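2024-02-20

More binders. I have spent a fair part of my adult life learning control theory so that a machine worth more than my house can take a blue binder out of a cupboard, and today it was the binder's turn to win for most of the morning.

The method, for the benefit of whoever I am when I reread this: we stopped telling the policy where the binder is. January's version took a pose estimate and went straight for it, and it was very confident and frequently wrong. The new one (Clukley, named by vote while I was at the dentist) plans only for the thumb. Get the thumb on the front cover, let the other fingers find the back by touch, close until the load evens out. I was against it. I said so in writing, which I now regret.

Left arm does the holding. Right arm is meant to stay open and nearby in case of a fumble, and in the old runs it drifted in to help and knocked things over, like me at a dinner party. Clukley gives it a penalty for meddling.

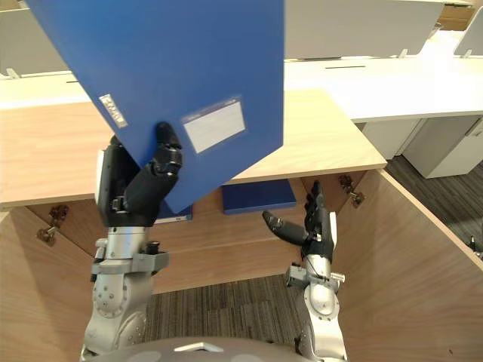

Numbers, before I forget them

167 attempts logged since January. In the last block of 46, Clukley dropped 31 fewer grams of dignity than – no, start again. Last block: 46 attempts, 31 clean grasps, five drops, the rest timeouts where the hand closed on air and thought about it. The old Urkico baseline did worse on the same cupboard, though I want to rerun it with the new thumb calibration before I say so at group meeting.

The drops are the interesting part. All five came with the binder tilted and the thumb too near a corner, so the cover flexes and the pinch lets go. I'd like to blame the binder. Clallitz sells a grippier fingertip pad and I have the order form open, but that feels like paying to avoid the question.

Tomorrow: bias the thumb toward the centre of the cover, same cupboard, same binders. Then write up the meddling penalty properly, with an ablation, and take back my email.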